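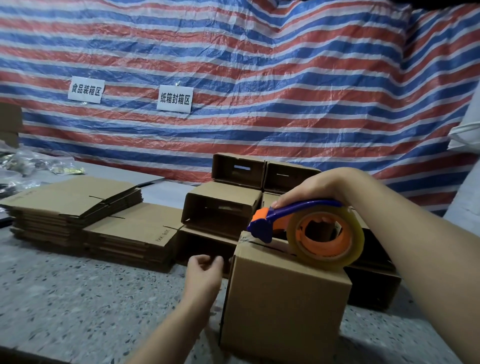
Mosotari, Jul 6, 2026

Kekine

Kekine is a flat, unleavened cake of pearl millet and mashed cowpea, cooked over charcoal on a ridged iron plate and eaten with grilled meat, fish or vegetables. It is native to the town of Mosotari and the farming villages along the Ra, the seasonal river that passes north of it. The name is used for both the cake and the stiff dough from which it is made. A dried form, known as hard kekine, keeps for several months and is softened in broth before eating.

Contents
Name
Ingredients
Preparation
The plate
Hard kekine
Serving
Commercial production
Storage and faults
See also

Name

The word is usually traced to a local verb meaning "to press with the heel of the hand," which describes how the dough is shaped. A second account derives it from the term for the ridges on the cooking plate. The two words differ only in the length of the first vowel, and older spellings do not mark length, so the written record does not settle the question. The plural is the same as the singular. In villages upstream of Mosotari the dough alone is called ra-kekine, "river kekine," after the water that was once drawn for mixing it.

Ingredients

The basic dough contains millet flour, cooked cowpea, salt, water and rendered fat. Millet makes up between one-half and two-thirds of the dry weight. The flour is milled coarse. Fine flour absorbs water too fast and gives a cake that splits along the ridge marks.

Cowpeas are soaked overnight, rubbed to loosen the skins, and boiled until they can be crushed between two fingers. The skins are discarded in town cooking and kept in most of the villages, where the darker, rougher cake is preferred. Beef fat is the usual shortening. Sesame oil replaces it in fasting periods and in kekine meant for drying, as animal fat turns rancid during storage.

Dried chili, ground coriander seed and wood ash water are common additions. Ash water raises the alkalinity of the dough, deepens its color on the plate and gives a slightly soapy taste that is considered correct by some cooks and a fault by others. Baking soda is a modern substitute. Onion is added only to kekine that will be eaten the same day.

Preparation

A household batch starts with 700 g of millet flour and yields nine or ten cakes. The flour is scalded with boiling water, covered and left until it can be handled. The crushed cowpea and fat are then worked in by hand until the dough no longer sticks to the bowl. The dough rests for one hour. Resting has no effect on rise, as there is no leavening, but it evens out the moisture and makes the edges less likely to crack.

Pieces the size of a small egg are rolled into balls and pressed flat on an oiled cloth. The finished thickness is that of a finger laid on its side for soft kekine and half of that for hard kekine. The rim is left slightly thicker than the center. In the villages a shallow cross is cut into the upper face with the back of a knife. The cut is sometimes explained as decorative, but it also releases steam, and cakes without it tend to lift from the plate in the middle.

Cooking is done over charcoal that has burned down to an even gray. The plate is held near 220 °C, judged by flicking water onto it. The first side is cooked until the ridge marks are dark brown, and the cake is turned once. Turning more than once is regarded as poor technique. Total cooking time is six to eight minutes. The cakes are stacked under a cloth directly after cooking, which softens the crust.

The plate

The kekine plate is a round or slightly oval disk of cast iron with parallel ridges on one face and a short lug handle at each end. Seven to 12 ridges are typical. The ridges lift the cake clear of melted fat, which runs to a groove at the rim and is collected for the next batch. Older plates were cast in sand in small local foundries and vary in thickness across the disk, so that a cook will often know which part of a given plate runs hot.

New plates are seasoned by burning off three or four coats of sesame oil. The plate is not washed with soap. It is scraped while warm, wiped and stored face down. Gas-fired plates are used by restaurants in Mosotari. They give a steadier heat, though the cake lacks the smoke taste that comes from fat dripping onto coals.

Hard kekine

Hard kekine is made from thinner cakes that are cooked lightly on both sides, cooled and dried. Drying was traditionally done on reed mats raised above the ground in the weeks after the millet harvest. Three to five days were needed, and the mats were taken in at night to keep off dew. Cabinet dryers reduce the time to less than one day.

The finished cake is brittle, pale at the edges and light for its size. It was carried by herders and river traders, and was broken into broth or into the drippings of roasted meat. It can also be ground and used as a coating for fish, or as a thickener in stews.
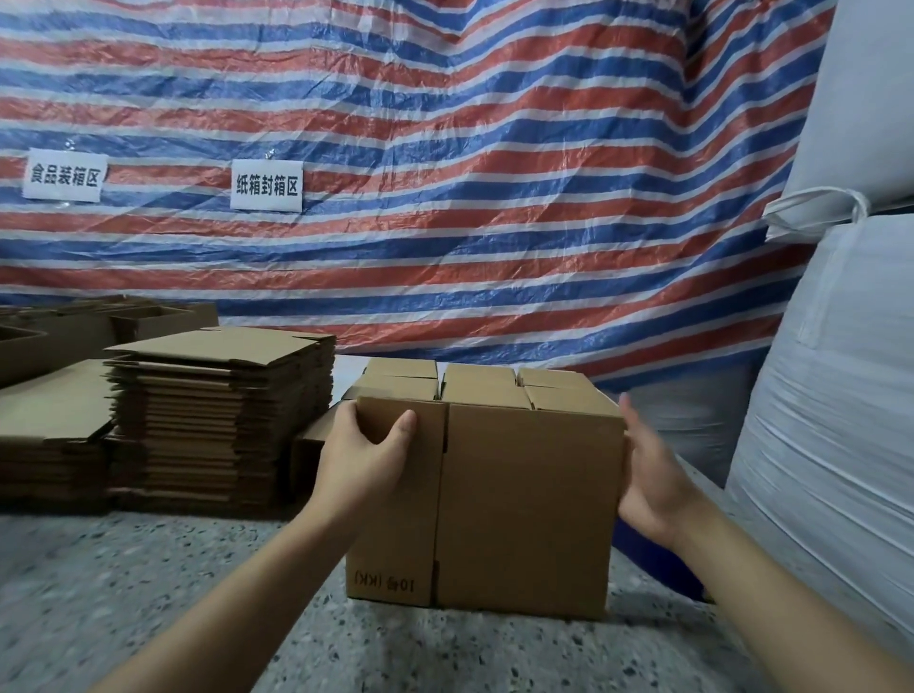 Closed corrugated carton held at the sides.

Serving

Soft kekine is served hot with food from the same fire. The most common pairing is goat shoulder, cut in strips and salted before grilling. A cake is laid under the resting meat to take up the juices and is eaten last. River fish is split and grilled skin side down, then folded inside a cake with raw onion and lime.

At weddings and harvest meals the cakes are served in a stack of odd number. The bottom cake is left on the plate until the meal is over. A sweet form made with date paste in place of fat is eaten at breakfast. It burns easily and is cooked at the edge of the plate.

Left-over kekine is cut into wedges and fried. In Mosotari these wedges are sold in paper cones with chili vinegar.

Commercial production

Kekine was made only in homes and at market stalls until the introduction of motor-driven dough presses. The first packaged product was hard kekine, which does not need refrigeration. Furent, a producer based in Mosotari, makes both forms and is the largest single maker. Its drying hall has a rated capacity of 2,592 cakes per load. Soft kekine is sold chilled or frozen, partly cooked, and is finished on a grill or in a dry pan.

Home production remains common. A household survey of the Ra villages covered 1,052 homes and found a kekine plate in nearly all of them. The survey did not record how often the plates were used.

Machine-pressed cakes have the same thickness from center to rim. They cook faster than hand-pressed ones and have a drier edge. Several producers add wheat flour to make the dough easier to handle. Local usage is divided on whether the result should be sold as kekine, and packs are commonly marked "millet and wheat" on the front panel.

Storage and faults

Soft kekine keeps for two days at room temperature and five days under refrigeration. It stales by drying from the edge inward and can be restored with a sprinkle of water and brief heating. Hard kekine keeps for four to six months in a closed container. Once it has taken up moisture it becomes leathery and should be dried again before further storage.

The recognized faults are as follows.

Splitting: deep cracks along the ridge marks, from flour milled too fine or dough rested too briefly.
Doming: a raised center with a pale underside, from trapped steam.
Weeping: beads of fat on the surface after cooling, from too much shortening or a plate that was not hot enough.
Chalk: a dry white layer inside the cake, from flour that was not fully scalded.
Case hardening: in hard kekine, a sealed outer layer over a damp core, from drying at too high a temperature. Affected cakes may mold from the inside.

See also

Charcoal grilling
Cowpea
Flatbread
Griddle
Pearl millet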